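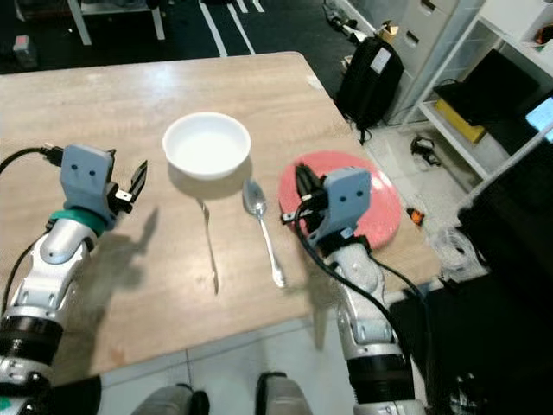

Figure 6.1 A bowl, a fork, a spoon and a plate on a light wooden table.

Chapter 6
The Table and Its Tools

Before people eat together, somebody must lay the table. It is a small work, usually done in a few minutes, and in many homes it is the first household task which is given to a child. In the hotel and restaurant trade it is also the first task of a new employee. When Edin Popescu began in the dining room of the Dalen guesthouse, he laid 91 places before his first breakfast service, and he had to lay many of them a second time. The plates were clean and the forks were polished, but the distances were different at every chair.

In this chapter we study the individual place: the part of the table which belongs to one guest. We will look at the pieces that form it, at the order in which they are put down, and at the way they should be carried and held. The large table with many guests is the subject of Chapter 7.

The pieces of a simple place

A place for an everyday meal needs very few things. Look again at Figure 6.1. The bowl is near the middle of the table, and the fork and the spoon lie below it, with their handles toward the front edge. The plate is on the right side. With these four pieces one person can eat a soup, a salad or a dish of rice, but the arrangement is not yet a finished place. In the system used in this book, the plate comes first and gives the center. The bowl stands on the plate, the fork lies to the left and the spoon to the right.

Students often ask why the plate must come first. Soledad Carrasco, who wrote the training notes for the Bustitholm school kitchen, answers it in one sentence: "The plate is the only piece that tells you where the chair should be." If the cutlery is put down first, its position depends on the eye of the person who lays it, and two people will never have the same eye.

Color also has a role. A white bowl can be used with almost any plate, and a strong color, such as the coral red in the figure, helps the guest to see the border of his own place. On a pale table without a cloth this is useful.

Holding the cutlery

A spoon has two parts which we must distinguish, the bowl and the handle. The bowl of the spoon goes into the mouth and should not be touched after washing. The handle is the part for the hand. This rule is simple – but it is broken very often, especially when somebody is in a hurry and takes a full handful from the drawer.

A polished spoon shows every fingerprint. For checking, hold it upright by the handle, with the bowl pointing up, and turn it slowly under a lamp or near a window. The curved metal collects the light, and marks that were invisible in the drawer can be seen at once. The inside and the back of the bowl are both checked in this manner, and after them the handle.

A piece that falls on the floor goes back to washing, also when the floor is clean. In the Kiltis canteen, where 283 spoons are in daily use, a separate tray is kept at the side door for these pieces. 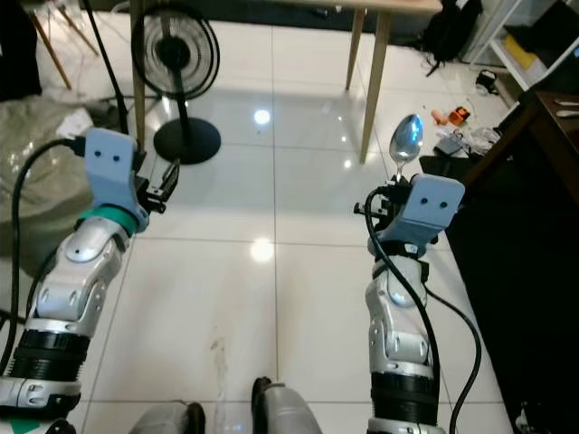 6.1 Laying one place in the correct order

For the first practice you will need one plate, one bowl, one fork, one spoon and a table without a cloth. Wash your hands and wipe the table before you begin. Stand behind the chair and put the plate in front of it, two finger widths from the edge of the table.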